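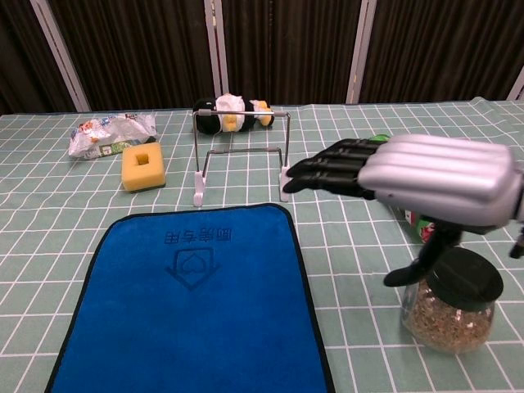
*Craft table, brown curtain behind, mat in working position.*

**Ticket 374: Table cloth creeps, mat won't lie square**
Site: Harnville, back room
Priority: low
Status: open, waiting on clips

**Reported**

The green check cloth on the craft table slides toward the right during the day and bunches up. The blue mat goes with it. By closing on Sunday the front edge of the mat was hanging over the table and the wire stand had to be moved twice.

**Setup**

- Cloth: Flestis, light green with white grid, bought in spring
- Mat: blue microfiber, black border
- Wire stand: silver, two white plastic feet
- Also kept on the table: yellow sponge block, jar with black lid, penguin

**Tried so far**

1. Pulled the cloth flat and smoothed it by hand. Wrinkles were back on the right side after 2 hours.
2. Washed and ironed the cloth on low. Flatter for one morning, then the same.
3. Turned the mat around so the writing is upside down from the front. No difference. Left it that way.
4. Put the Sarka non-slip liner under the cloth. This helped on the left half only. The roll is too short for the full table.
5. Moved the jar to the right side as a weight. It gets picked up too often to do any good.

**Notes**

The white grid is handy for checking movement. Line the mat up with a grid line in the morning and look again at noon. If the mat is off the line but the cloth is straight, the mat is the one sliding.

Snack wrappers and drink cartons go in the bin before the cloth is lifted for cleaning.

**Next**

Ordered 9 table clips from Rinaldi, order 845. They open up to 2 inches, so measure the table edge before fitting. Second roll of liner to be cut for the right half. Keep open until both are in.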